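Drying out cotton flour-sack cloths: how many rinses?

ollthorpe_42
June 11, 2020
Washed a batch in Vostgate powder, 12 g per load, and they still repel water. Two rinses, no softener. Is a third worth it?

maihi
No. New cotton carries sizing and residual wax. Soak hot with washing soda first, then rinse twice.
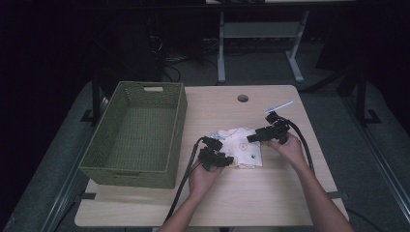 White cloth, folded, with the olive basket.

drarudcombe
Disagree on the soda. Hard water here — a third rinse fixed it for me. Soda left mine stiff.

maihi
Stiffness is mineral deposit. Use more soda, or add a water conditioner.

ollthorpe_42
Spin is 1000 rpm, if it matters.

drarudcombe
It does. Low spin leaves detergent in the fabric. Yours is fine.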